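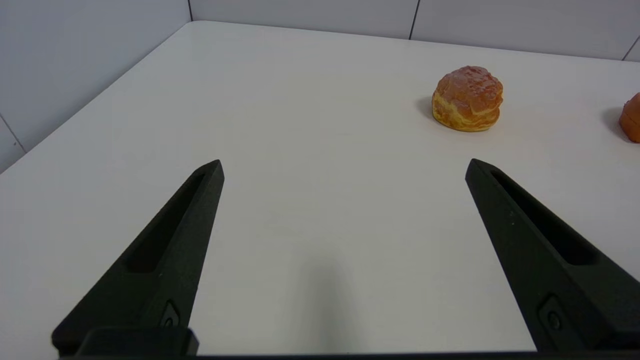

Chapter 4

Work Surfaces: Choice, Care and Layout

Aims of this chapter

By the end of this chapter, the student should be able to:

explain why the surface of a table matters to the work done on it;
compare pale and dark finishes under ordinary room lighting;
prepare a tabletop before a task and restore it afterwards;
keep a simple record of wear and damage.

Key terms: finish, glare, contrast, working area, reach, clear margin.

4.1 Introduction

The preceding chapter dealt with the room as a whole: its walls, its lighting and the routes by which people and goods pass through it. The present chapter turns to the table. In most workrooms the table receives less attention than the tools kept beside it, and it is often the last item to be chosen. Yet almost every task covered in this book begins and ends on a flat surface. Sorting, folding, measuring, wrapping and packing all depend on a top that is level, firm and clean.

A plain white or very light grey top has become a common choice in teaching rooms and light workshops. Small items of a darker colour are easily found against it, and marks and crumbs show up before they can spoil the work. The same quality can be a burden. A pale top shows every stain, and a room that is cleaned only once a day may look neglected by noon. Students should weigh both points when they reach the planning exercise in section 4.6.

4.2 Light and shadow on a flat surface

A table is seldom lit in quite the same way from front to back. The part nearest a window or lamp will be brighter, and the part nearest the worker may be duller, for the body, the arms and any equipment held over the table all come between the light and the work. With several broad light sources overhead, the shadow that results is soft and has no clear edge. With a single small lamp it is dark and sharply marked.

Soft shadow does little harm in coarse work such as packing. In fine work it can hide a loose thread, a pencil line or a small screw. The usual remedies are to move the lamp, to add a second one on the opposite side, or to turn the table. Painting the wall behind the table in a pale colour will also help, as a pale wall returns some of the light to the surface.

A glossy finish brings a further difficulty. It reflects the lamp itself, and the worker sees a bright patch where the task should be. Matt and satin finishes are preferred for this reason throughout the book.

4.3 The working area

The working area is the part of the table that a seated or standing person can use without stretching. It is always smaller than the table. Tools in constant use belong within it – all others should be placed to the side or returned to their rack. A clear margin of 200 mm should be kept along the front edge so that nothing is knocked to the floor.

Case note: the Stovness workroom

The teaching workroom at Stovness was refitted in October with tables from the Jestdale range. Each new top measures 2,150 mm in length and stands against the rear wall. The former tables were shorter and were pushed together in pairs, which left a joint across the middle of the working area. Paper caught in the joint, and liquids ran through it to the floor. The refit removed the joint, but it also made the tables harder to move for floor cleaning. The room plan is given in full in section 4.5, where it is compared with the Bustamante layout.

4.4 Preparing the surface

The following routine is used in all practical sessions.

1. Remove everything from the working area, including items that will be needed later.
2. Brush dust and loose scraps towards the front edge and into a tray.
3. Wipe the surface with a damp cloth, working from the far edge forwards.
4. Dry it with a second cloth.
5. Look along the surface from a low angle for scratches, dents and raised spots.
6. Enter any new damage in the table record before setting out tools and materials.

Scouring powder must not be used on any pale finish. The fine scratches it leaves will hold dirt, and the top will turn grey in patches that no later cleaning can remove.

Activity 4.1

Choose a table in your own workroom and make a sketch of it to scale. Shade the parts that are in shadow when you stand at your usual place, then mark your working area and the clear margin. Keep the sketch, which will be needed again in section 4.6.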